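Chapter 3
Writing the Task Sheet

Before a robot is asked to move anything, someone has to write down what the task is. Most arguments about test results come from this step. Two teams run what they believe is the same task, report different success rates, and later find that one of them let the hand start closer to the table.

This chapter deals with the task sheet, the page that fixes the starting conditions, the permitted contacts and the rule for ending a trial. Good practice is to agree it before the first run and to leave it alone until the last. If it must change, the earlier trials are set aside and the count begins again. In this book a full set is 100 trials.

Permitted contacts need the most care. A sheet that says "avoid the furniture" cannot be scored. State which surfaces the hand may touch, and whether brushing the underside of a tabletop counts as a fault. Simulated trials follow the same rules as physical ones, and the sheet must say which kind was run. 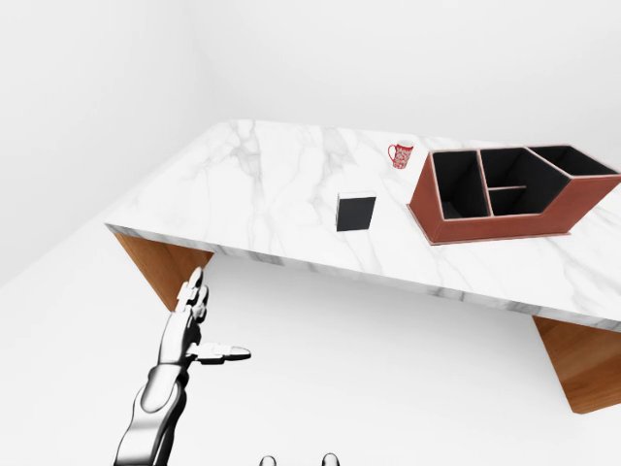

Figure 3.1 A simulated tabletop task. The open hand is near the front edge of the table; the black block, the patterned mug and the desk organiser are on top.

Section 3.1 sets out the headings of a task sheet. Section 3.2 follows Asabe Ojo and Wenjie Su as they draft one for the Koskela exercise, including two versions they rejected. Scoring is left to Chapter 4.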